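De : Fahad Mengal
À : liste atelier-et-machines
Date : 13 décembre 2021
Objet : Re: Re: alors, les robots qui rangent, c'est pour quand ?

Le message précédent disait :
> Chez Van Acker on nous promet depuis des années le bras qui videra les caisses
> de retour tout seul. J'ai 3 bacs pleins de bricoles à trier chaque matin et
> c'est toujours moi qui m'y colle. Quelqu'un a vu ça marcher en vrai, hors
> vidéo de salon ? Et à la maison, on peut rêver pour les jouets des gosses ?

Bonjour à tous,

Alors oui, j'en ai vu un de près, chez Fonness, où je suis passé pour une histoire de pièces Letovent (toujours pas livrées, d'ailleurs, si quelqu'un a un contact là-bas je suis preneur !). Ils essaient de faire prendre des objets en vrac dans un bac, un par un, sans dire au bras à l'avance où ils sont ni comment ils sont tournés. C'est exactement ton problème, en plus petit. 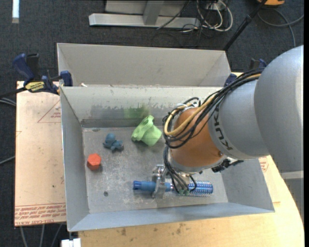

Le bras KUKA au-dessus du bac, pince sur le cylindre bleu à ressort.

Le bac en tôle est tenu par des serre-joints sur une table en bois, donc rien de très futuriste, on se croirait dans mon garage. Ce qui m'a plu, c'est le choix des objets : un bloc rouge hexagonal, ça va encore, mais la petite figurine bleu foncé ou le truc vert tout courbé, par où tu attrapes ça ? Nous on ne réfléchit même pas. J'ai demandé combien de prises réussies d'affilée, on m'a répondu « plus de 40 les bons jours », et sur les mauvais jours on est passés au café :-)

Mon avis, qui vaut ce qu'il vaut : pour tes caisses de retour, si les pièces se ressemblent et que le bac ne bouge pas, ça se tente, à condition d'avoir quelqu'un pas loin. Pour les jouets des enfants, laisse tomber pour l'instant. Chez moi il y en a sous le canapé, dans les chaussures, et un jour dans le lave-vaisselle.

Je dois y retourner en janvier, je prendrai une poignée de nos raccords Plutwood pour voir s'ils veulent bien les essayer. Si tu m'envoies deux ou trois de tes pièces les plus pénibles, je les mets dans le sac avec.

À bientôt,
Fahad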